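Hedik Asks the Nation to Put Its Phone Down and Finish the Movie

Sevville, January 1, 2025
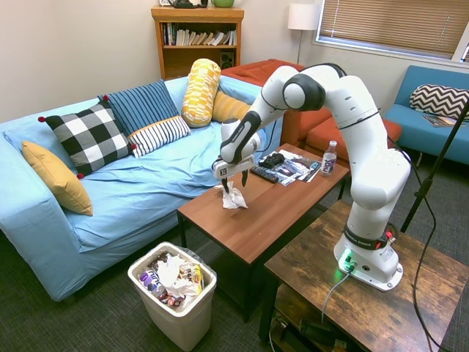
Hedik, the publisher of the monthly film guide Kamalura, today opened sign-ups for the One Sitting Challenge, a contest in which households try to watch a full-length movie from start to finish without anyone checking who that actor is and what else he was in.

The rules are short. Entrants pick 13 movies from the Kamalura list and watch them between now and the end of September. Each must be seen in one sitting, credits included. One bathroom break is allowed per person, and the movie may be paused for it, though purists in our office have asked us to note their disappointment. Falling asleep counts as leaving the room.

The idea came out of a survey the magazine ran among 500 of its readers last fall. Asked when they had last watched a movie at home without touching a phone, 46 percent said they could not remember, and several answered with the name of a movie that came out on VHS.

"I edit a film magazine and I was in that group," said Bit-na Min, editor of Kamalura. "I had watched the first half hour of the same Western on three separate evenings. I still don't know who shot the sheriff's brother. I have my suspicions."

The list was put together by critic Wim Geerts and runs from silent comedies to last year's thrillers. It includes one four-hour drama about a canal, which Geerts refuses to remove. "It picks up after the second lock," he said.

Households that complete the challenge will be entered in a drawing for 3 prizes: a sofa from the furniture maker Michiels, in a color of the winner's choosing, delivered and carried up as many stairs as necessary. Everyone else who finishes gets a certificate, suitable for framing or for settling arguments.

Hedik has no means of checking whether anyone really watched anything. Scorecards are filled in at home and signed by all present over the age of eight. "We considered a quiz," said Lyle Esposito, who runs the contest, "but people would have looked up the answers on their phones."

Scorecards are printed in the new issue of Kamalura, on newsstands now, and can also be requested by mail. Completed cards must reach the Sevville office by the last day of September. Late cards will be read with sympathy and recycled.

Press contact: Lyle Esposito, Hedik, Sevville. Review copies of the issue and the full movie list are available on request.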